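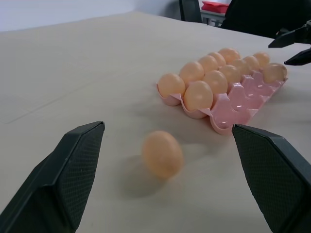 Floscombe College, Domestic Skills and Catering, Level 2
Unit 3: Eggs. Handout for the first practical
Monday, September 7, 2020
Tutor: Hollis Dunleavy

Read this before you come in. The practical starts with handling and storage, and we won't cook anything until the second half.

Buying and checking

Open the box before you pay for it. Look for cracks, and move each egg slightly in its well. If one won't move, it has probably leaked and stuck to the cup. Don't buy a box with a leak in it, even if the other eggs look sound. Shell colour depends on the breed of hen and tells you nothing about the taste or the freshness.

Trays and boxes

Pulp boxes are cheap and soak up knocks, but once egg has got into them they can't be cleaned and must go in the bin. Moulded plastic trays can be washed and used again. Wash them in hot soapy water, rinse, and let them dry fully before refilling. Egg white dries hard in the bottom of the wells, so use a small brush.

An egg put down on a worktop lies on its side and can roll. If you take one out, use it or put it back in a well. When you carry a part-filled tray, hold it from underneath with both hands. A tray with all its eggs at one end will tip if you lift it by the middle.

Store eggs with the pointed end down. The air cell is at the blunt end, and keeping that end up helps the yolk stay near the centre. This matters most for boiled eggs that will be halved and served.

Keep eggs at an even temperature, away from onions, fish and anything else with a strong smell. In our kitchen they go on the middle shelf of the fridge, not in the door. Write the date on the tray label when you refill it, and put older eggs where they will be picked up first.

Freshness test

Lower the egg into a bowl of cold water. A fresh egg lies flat on the bottom. An older one stands on end. Throw away any that float. The test shows age only. It does not replace the best-before date.

Cracking

Tap once on a flat surface, not on the rim of the bowl. Open each egg into a cup first, then tip it into the mixing bowl. Lift out bits of shell with a clean spoon. Wash your hands after touching shells and wipe down the worktop before you start anything else.

Working pairs

Kazimír Ondrejka and Branislav Matoušek, bench 2
Miloslav Michalík and Přemysl Lukáč, bench 3

Bring an apron and a pen. Written work for this unit is the storage chart on the back of the recipe sheet, to be handed in at the next session.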